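Flat-pack plastic side tables: is push-fit really good enough?

Forum: Home and Garden > Furniture > Cheap and Cheerful
1,232 views

mugwort_lane
Looking for opinions before I buy a second one. I got the Klinhom side table in July, the small white plastic one with four legs that fit into sockets underneath. No screws, no glue, no tools. The listing says it is "rock solid once assembled". I have heard that before from people selling me things.

I did it upside down on a black cloth so the top wouldn't get scratched. Two legs in, two to go at this point:
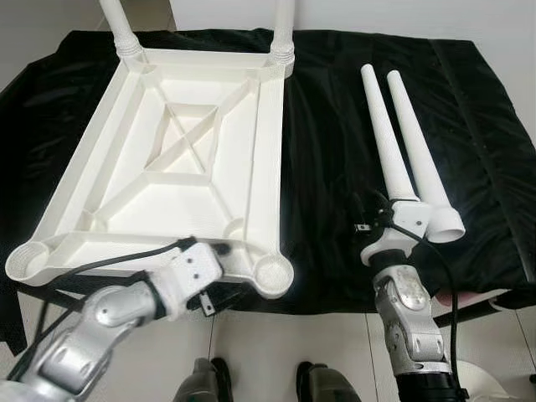

Far corners done, near corners still empty.

The legs are hollow. I know, it's plastic, what did I expect, but you pick one up and there's nothing to it. My worry is the joint. All the load goes through that collar at the base of each leg and I can't see what stops it working loose when somebody leans on the table getting out of a chair.

Has anyone had one of these for longer than a summer?

tinribs
I've got a Dindum, same sort of thing, going on 3 years. It's on the landing with a lamp on it. Never budged. But it's got a lamp on it, so make of that what you will.

pardoe_shed
Hollow legs are fine. Scaffolding is hollow. What matters is how far the leg goes into the socket, and whether you've pushed it all the way home. Most people who complain of a wobble have one leg sitting a few millimetres proud.

mugwort_lane
Scaffolding is also steel, and it gets inspected.

pardoe_shed
Fair. Still, did you check them all for depth?

mugwort_lane
I leaned on each one with my full weight. Couldn't tell you whether they were home because there's no click. I'd pay extra for a click.

quillfeather
Don't lean on them with your full weight! I did that with a Carkow stool and split the socket. It went with a noise like a biscuit. The shop said I'd used "excessive force", though the leaflet said "press firmly" and gave no idea of how firm. Twist as you push and hold the top steady by the rim.

tinribs
Twisting does nothing if the fit is tapered. You're just polishing it.

quillfeather
It got the other legs on.

tinribs
So would pushing.

mugwort_lane
While you two sort that out, let me say something in its favour. The underside is better than I thought it would be. I had assumed a flat sheet with four holes in it and there's proper ribbing, corner to corner, with a raised rim all the way round.

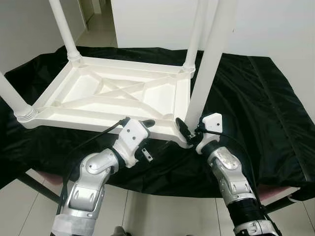 So I'm prepared to believe the top won't sag. The legs are another matter. They don't all point quite the same way when it's on its back, and the leaflet is silent on whether that's normal. I'd have thought four legs should agree with each other before you put a teapot on them.

pardoe_shed
Turn it over and stand it on a hard floor before judging. Looking up at legs in the air tells you very little, everything leans from some angle. Put a level on the top if you have one.

halfpint_ivy
Do any of you know if the Trimano is the same table with a different sticker? It looks identical in the listing and it's 4 quid dearer.

tinribs
No idea, and I wouldn't trust the listing to tell you. Measure the leg where it goes in. If they swap over then you've got your answer.

halfpint_ivy
I'd have to buy both to do that.

tinribs
Well, yes.

quillfeather
I'd say don't buy a second one of anything until the first has done a winter. Mine got brittle in the cold. It was in a porch, mind.

pardoe_shed
That'll be the sunlight in the porch, surely, not the cold.

quillfeather
It faces north.

mugwort_lane
Right. It's standing on the kitchen tiles now with a stack of 9 library books on it and I can make it rock if I press on one corner. Might be the table, might be the tiles, this floor has never been level. I'll move it to the hall tonight and try again with the level before I send any more money their way.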